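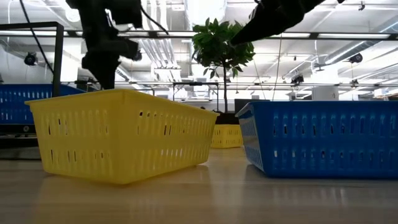 How long does it take to get a secondhand piano ready to play? Give it two weeks in the room before you let a tuner near it, then one tuning to bring it up and another in a couple of months.

Stories > Music > Interviews

May 1, 2022 – by Demetrius Tillman

I got that answer from Treltirura, who has tuned pianos in and near Trumstead for 6 years and goes by the one name, even on her invoices. I'd called her about my own upright, an old Hillau I bought in December for $900, and we got talking (I got very little work done that day!).

"Everybody wants me there the afternoon it's delivered," she said. "I tell them to wait. The wood is still getting used to your house."

I asked what she checks first. I figured it would be the strings, but she goes straight for the tuning pins. "If the pins are loose, I can tune it in the morning and it's gone by supper. I'd much rather tell you that before you pay the movers."

She quoted me a price for the second visit too, and I must have made a noise, because she laughed. "It's less than you spend on coffee. Put it in a window over a heater and you'll be seeing me a lot more."

So where should it go? An inside wall, she says, out of the sun, and don't fuss too much beyond that. Mine is now in the hallway – my wife has opinions about this – and the low end sounds better there than it did in the den.

We got onto her worst job, a player piano in a church basement on Sastry Road with 5 broken strings and a mouse nest under the keys. "The mice had used the felt. Good felt, too. I couldn't even be mad." She went back three times and the choir still uses it.

Before she packed up I asked if she plays at home. "Badly. I know the first page of a lot of things." Then she sat down at the Hillau and played me the first page of something slow that I didn't know, stopped where the page would have turned, and asked if I had her check.

We use cookies to remember your settings and see which stories get read. Accept all | Manage choices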